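Search this site Go

How I set up the sound for a village fete

Every July I do the PA for our village fete, and every July somebody asks me how it's done, so I've finally written it down. You don't need to be an engineer. You need some speakers, a lot of cable and a free Friday to put it all up before the public arrive!

Step 1: Walk the field

Do this before you hire anything. Take the site plan, find the main ring, the tea tent and the car park, and mark where the mains or generator will be. Ours is a smallish field and we get 2,000 people through on a good day, so I want speech to be clear everywhere but not shouting at anyone. I pace out the longest cable run and write it on the plan. It was 200 metres last time (to the far gate, and I felt every one of them carrying the drum).

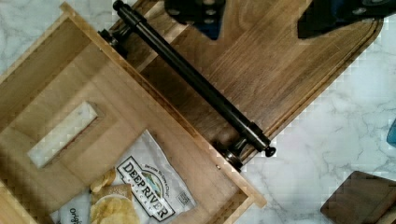

Wooden tray with a snack bag in it

Step 2: Pick your speakers

For announcements over a wide area, go for horn speakers on a 100-volt line. You can run them a long way on fairly thin cable and just tap each one off as you go. I use 9 Kowalchuk horns, which are ugly and grey and have been rained on more times than I can remember. If you've got a band or a dance display in the ring, hire a pair of proper full-range boxes for that and keep them on their own amp.

Add up the power taps on all your horns and leave yourself a good bit spare on the amplifier. Mine is an old Disik and it's never run flat out.
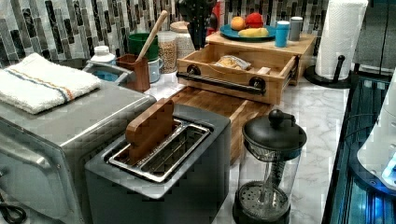 Step 3: Get them up high

Horns want to be above head height and tilted down slightly, so the sound lands on people and doesn't sail off into the next parish. I like scaffold poles clamped to stakes, with two ratchet straps each. Trees are fine if the landowner says yes. Point the horns all the same general way if you can, as two facing each other across a field give you a horrible echo in the middle.

Run the cable along hedges and fences. Where it has to cross a path, either fly it well overhead or put it under a proper cable ramp, and check it again after the tractors have been through.
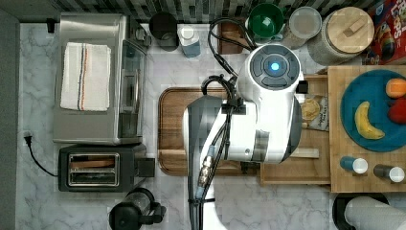
While you're out there, label both ends of every run. I use white tape and a marker, and I put the zone name on as well as the number, so "ring 2" and not just "2". It takes ages and you'll be so glad of it when one goes quiet halfway through the dog show.

Step 4: Microphones

One wired mic on the desk, always, plus a radio handheld for the ring. The Sistow handheld I've got is happy at 50 metres, but I keep the receiver up on a pole at the ringside anyway. Fit a foam windshield. Put in fresh batteries at lunchtime whatever the little light tells you.
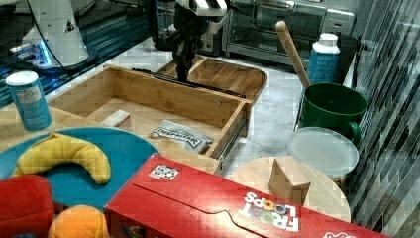
Open bamboo drawer on the kitchen countertop

Step 5: Test it properly

Put some talk radio through the system at a modest level and walk the whole field again. Music hides problems, speech doesn't. Turn down any horn that's close to the stalls, or the cake ladies will come and do it for you. I save the settings on my Sistine mixer at this point and take a photo of the knobs too.

Then cover anything that isn't weatherproof, switch off at the generator and coil up your spare cable somewhere you'll find it in the morning.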